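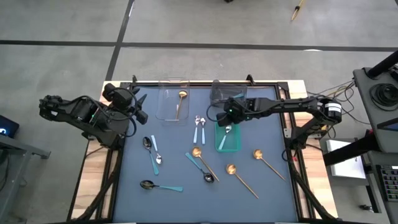
Search this site Enter keywords Go

4.2 Arm arbitration

Spoons are unkind to planners. They are thin and shiny, and they like to lie across one another. Figure 3 shows the two-arm sorting task, with gold, teal-handled and light blue-handled spoons spread over the mat and two crossed near its center. Our first planner, Lekby, treated each spoon as a box and so took the crossed pair for one large, badly made spoon.

Jolisel replaces the boxes with a handle line and a bowl disk. Where two lines cross, it adds an ordering edge and grasps the upper spoon first. The arms share a single lock on the space above the bins. We tried finer locks in May and learned a good deal about the price of gripper fingers.

Replanning is capped at 300 ms. Of 2,709 logged plans, nearly 700 hit the cap, most of them while both arms waited politely for the lock. A random back-off, borrowed without shame from network code, is described in Section 4.3.

Figure 3. Two-arm spoon sorting with clear bins and a green tray.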